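What an Open Day Should Measure

Festcombe held its open day on 15 February 2025, and most of the visitors I spoke to came for the walking. The walking was fine. I spent the larger part of my time at the sofa, where a two-armed machine was handling throw pillows, and I want to argue that this was the most useful thing in the building and also the most badly presented.

The task is easy to state. A pillow has to be picked up with both hands, carried to a leather sofa and set on the seat. A child does it without looking. For a machine it combines most of what is hard about household work: an object with no fixed shape, a grasp that has to be shared between two hands, and a target surface that is itself soft. A rigid box can be modeled once and trusted after that. A pillow changes shape when it is touched, and it changes again with every centimeter the hands move toward or away from each other.

Aisyah Raju, who runs manipulation work at Festcombe, put it in terms of slack. If the hands come too close together, the middle drops and the lower edge can drag on the seat. If they pull too far apart, the fabric slides out of the fingers. Between those limits there is a working band, and the controller has to stay inside it while both arms are moving and the body is shifting to keep its balance.
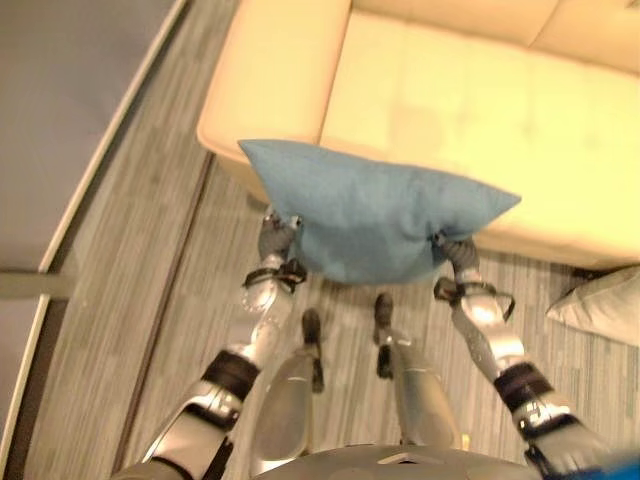
The band is narrower than I had assumed. Raju's team uses a planning package from Floment that treats the two arms as one mechanism, with the pillow as a loose link between them. That is a sensible choice. The older approach gives each arm its own path and a shared clock, and it tends to fail when one arm is delayed. The other arm keeps going and the object is stretched or dropped. With a coupled plan, a delay on one side holds up both sides. The motion looks hesitant to a visitor, and I heard the word "slow" several times. I would take the hesitation.

My complaint is with the numbers, or more exactly with which numbers were put on the wall.

The display panel gave one large figure: 1,723 completed placements since the previous August. It is a real achievement, and I don't doubt it. It is also close to useless for anyone trying to judge the system. Completed out of how many attempts? With how many kinds of pillow? Did a person straighten the pillow between runs, and did a pillow lying crooked on the seat count as placed? None of this was on the panel. When I asked, Raju answered every question directly and without defensiveness, so the information exists. Somebody decided it didn't belong in front of the public.

Here is what she told me. The most recent formal test was a block of 400 attempts, using 4 pillow types. Of those, 67 failed. Most of the failures happened at the grasp, before the pillow had left its starting point, and a smaller share happened at release, when one hand let go before the other and the pillow turned. Very few happened in the carry, the part that draws a crowd.

I find that far more interesting than 1,723. It says that the coupled planning works and that the remaining problem is in the fingers. It also tells a buyer where to be careful. A system that fails at the grasp can often try again at little cost. A system that fails in the carry drops things on people's floors, and if the object is a full cup instead of a pillow, the difference matters a great deal.

The usual defense is that the public doesn't want failure rates. Sutanto, which had a stand in the same hall, took that view openly. Their representative said that a visitor who reads a failure count remembers only the failure count. Perhaps. But people live with such figures all the time. They read weather forecasts, and they buy used cars. A visitor who is told that a machine fails roughly one time in six, mostly at the first step, goes home with something close to the truth. A visitor who is given only a total of successes goes home expecting a finished product, and that expectation will be held against the whole field in a few years.

There is a further cost inside the labs. What gets displayed tends to become what gets funded. If the panel counts completed placements, there is pressure to run the easy pillow on the easy sofa as often as possible, and the count will rise nicely. Harder work, such as a slippery cover or a pillow wedged against an armrest, lowers the rate of completion and adds little to the total. I have seen this happen at Prarnell, where a drawer-opening project spent most of a year on a single drawer.

A better panel would need four lines: attempts, failures, the stage at which each failure occurred, and what a person did between runs. It would fit in the same space, and it would give the staff something better to talk about than how soon the thing will do laundry.

I would also leave the failures in the live session. Set a time, run the task for that period, and let visitors see whatever happens, including the resets. The two-handed carry is worth watching closely once the viewer knows where the difficulty sits. Look at the lower edge of the pillow, and at the point where each hand meets the fabric.

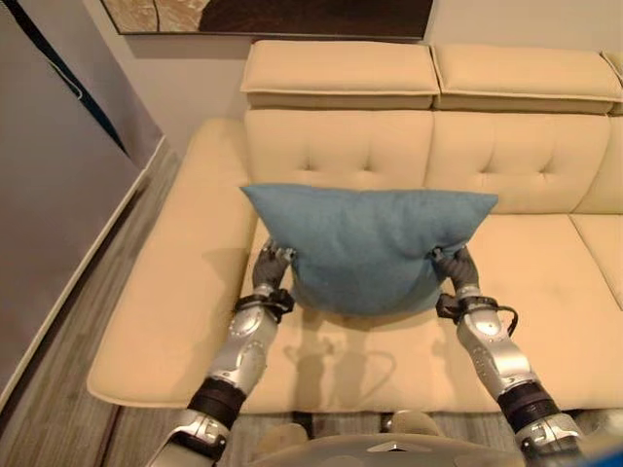
What I Would Ask Next Time

Three questions went unanswered, in each case for lack of time.

The first is about force. I would like to know how the controller estimates tension in the fabric, and whether it relies on the fingers, on the arm joints or on the cameras. The answer affects how well the method would carry over to towels and bedding, where there is much more loose material and far less to hold on to.

The second is about release. Opening both hands at the same instant seems simple, but fabric catches on finger segments, and the two sides rarely come free together. Raju mentioned a small outward motion before opening. I would like to see the failure count with that motion and without it.

The third is about the sofa. A seat with tufting gives a different contact from a flat one, and leather lets a pillow slide more than woven upholstery does. Testing on one piece of furniture is reasonable at this stage, provided the report says so. If Festcombe puts that on the panel next year, next to the attempts and the failures, I will gladly stand in front of it for as long as I stood in front of the machine.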